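Moving house on a budget: where do you get decent boxes, and how many?

Posted in Home & Garden > Moving and Storage

wattlebird_jo

Hi all! We're finally moving out of our flat in Himby and into a proper house with a yard (a lemon tree! a shed!) and I'm trying to get organised early for once. We've got until the middle of December, so there's time, but every evening I look at the bookshelves and feel a bit faint.

I rang one removalist and their packing kits start at a price that made me laugh out loud. I'd much rather scrounge boxes and spend the money on the garden. So, where do people get good second-hand boxes these days, and how do you work out how many you need? It's a two-bedroom place, two adults, one cat, far too many books and a kitchen full of gear I refuse to part with. Also, is it worth keeping the boxes afterwards or do they just go mouldy in the shed? The new place is near the river on the Londitz side and I've heard the sheds there get damp.

Any tips on packing jars would be very welcome too. I make a lot of chutney.

3 replies

mrs_tinfoil

Bottle shop. They're free and they're strong. Ask in the morning before they crush them.

gumnut_and_co

Congratulations on the lemon tree! I've moved seven times, I love packing (yes, I know) and I could talk about this all day, so grab a cuppa.

Boxes first. Wine cartons are brilliant for books and for your chutney, and if you get the ones with the dividers still in, each jar has its own little room. Put a folded tea towel in the bottom, jars standing up, lids checked, and another tea towel on top. Don't lay them on their sides no matter how neatly they fit. I lost four jars of tomato relish that way between Serrano and Himby and the smell stayed in the car until Easter.

For clothes and bedding you want big light boxes, and the best place I've found is the Piltitz community swap page. People who've just moved are desperate to see the back of theirs and will practically throw them at you. I picked up my whole last lot in two trips, already flattened, and they slid in behind the front seats of a hatchback. Have a sniff before you say yes. If a box smells of damp or cigarettes, your doonas will too. I also say no to anything with soft corners, because a box that's gone soft once never gets its strength back, whatever you do with the tape.

As for how many, I've stopped believing the calculators. One told me 401 for a house with three people in it! My own method is to pack one shelf of the bookcase, see how much of a box it fills, and multiply. Do the same with one kitchen cupboard. It takes half an hour and you'll have packed a shelf and a cupboard at the end of it. Then add a few spares for the bathroom cabinet and the drawer with the batteries in it.

Books go in SMALL boxes. I'll say it again for anybody skimming — small boxes! Mix heavy hardbacks with paperbacks, and if you can't lift it with a straight back and a bit of a smile, take some out.

Tape along the centre seam and then across it both ways, and don't bother folding the flaps over and under each other for anything heavier than pillows. Write the room on two sides as well as the top, because the top is no use once they're stacked. I use a different coloured marker for each room and I'm not sorry.

And yes, keep them, if you can keep them dry! Slit the tape with a blunt knife so you don't tear the top layer of paper, open both ends, press the box down along its own creases and store the lot off the concrete on a couple of lengths of timber. Standing on edge is fine, lying down is fine too as long as nothing heavy goes on top. In a damp shed I'd bring them inside and slide them under the spare bed.

Flattened boxes:
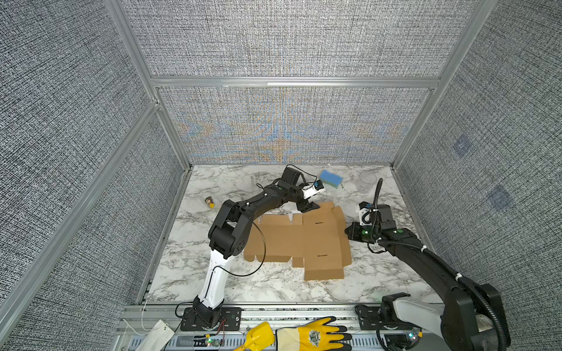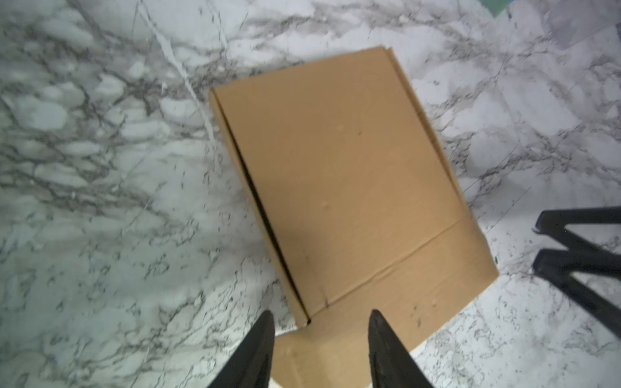
The cat, by the way, should get a box of its own from day one. Ours had a favourite that came with us through three houses, and having it in the laundry with her blanket on the first night made all the difference. Keep her in one room with the door shut while the furniture goes in and out, and put a sign on the door in large letters.

Last thing, pack a "first night" box and put it in your own car. Kettle, mugs, tea, toilet paper, phone charger, sheets, a sharp knife, cat food, a torch. I add a block of chocolate and a roll of bin bags. You'll be so glad of it at nine at night when every other box says KITCHEN.

Good luck, and please come back and tell us how the lemon tree's going!

riverbend_pete

Agree with most of the above. I'm on the Londitz side and the sheds do get damp, mine had silverfish through the lot in one winter. I kept ten good ones in the hall cupboard and put the rest under mulch in the veggie patch. Take the tape and stickers off first, wet the cardboard well, then straw on top. Worms love it. I had the best pumpkins of my life off that bed.

For paper, the local newsagent in Himby gave me a stack of old papers for nothing. Wear old clothes, the ink gets on everything, and rinse the plates before you put them away.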